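Search this site Enter keyword Go

Setting out a dressing table and open shelves

These instructions cover a white dressing table with a fixed mirror and an open shelf unit standing on a tabletop. They apply to the Tirasier layout and to most units of similar size. Allow one session for the shelves and a shorter one for the mirror and counter.

Dimensions used below:
Counter length: 1,292 mm
Clear width of central compartment: 397 mm
Depth of shelf boards: 300 mm
Height of each small opening: 156 mm

Measure your own unit before starting. If the small openings are lower than the figure given, move boxed items to the central compartment and keep the openings for flat goods.

1. Clear and wipe

Take everything off the boards and the counter. Wipe from the top shelf down with a barely damp cloth, then go over the same surfaces with a dry one. Wipe the mirror last. On a round mirror with an ornate frame, use a soft brush for the moulding and spray the cloth, never the glass. Narrow shelves recessed into a curved wall should be cleaned from the back edge forwards.
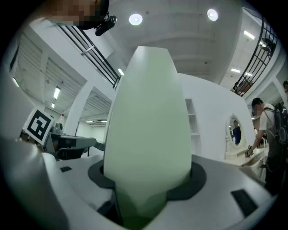 2. Sort by height and weight

Sort on the tabletop, with a gap between groups. Tall bottles and sprays form one group, boxed items another, and small loose items a third. Rounded or egg-shaped pieces with no flat base need a shallow tray or a ring stand. Put heavy items aside for the lower compartments. Check expiry dates at this point and remove anything past use.

3. Load the shelves

Start with the central compartment. Bring each box in at a slight upward tilt, set the rear lower edge on the board, then lower the front. Push it back until it stops and draw it forward by a finger's width. Labels face out.

Fill in this order: central compartment, the small openings at lower left, the narrow vertical compartment, the upper left cubby, the top shelf. Long flat boxes may stand on end in the narrow compartment if they clear the board above. Leave the open top shelf for items used daily.

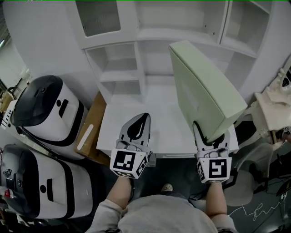

Interiors and Display Section, Lastano
Page maintained by Algirdas Raudsepp. Last revised October 2025.

The pale mint-green box belongs to the boxed group and goes in before any bottles. Keep outer cardboard cartons at the side of the table until the shelves are full, then flatten them.

4. Check the light

Switch on all ceiling lights and sit at the mirror. Recessed lights directly overhead cast shadows under the brow and chin. Move the stool or the mirror a little at a time until the shadows even out on both sides. Look also for reflections from white walls and for dark lines thrown by stair railings. Repeat the check in daylight if the room has windows.

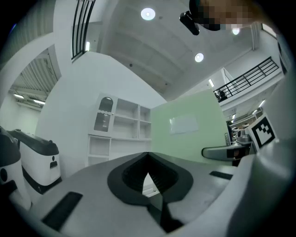 Recessed ceiling lights and upper-level railing.

5. Record the layout

Note which group is in which compartment and fix the list inside a drawer or on the back of the unit. Yupin Jitpraphai holds the blank layout sheets. Recheck the layout each April.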